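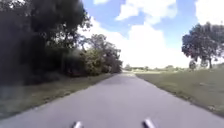
The path and its verges

June 16, 2022
By Amra Vidmar

Dear friends at the Halilović fund,

I'm so pleased to be writing with good news for once! The asphalt through Malidum is laid and open, and people were out walking on it before we had even put the tools away. It has no kerbs, as we agreed, so the surface simply meets the grass on both sides. The trees on the left still give a lovely band of shade – I would have hated to lose them.

The verge on that side is patchy, I'm afraid. Fuslow will reseed it in September, and we have set aside 1000 euros of your grant for the seed and topsoil. That leaves 2641 euros for the 4 benches, which Plosico has promised to deliver together. I'll send their invoice on as soon as I have it.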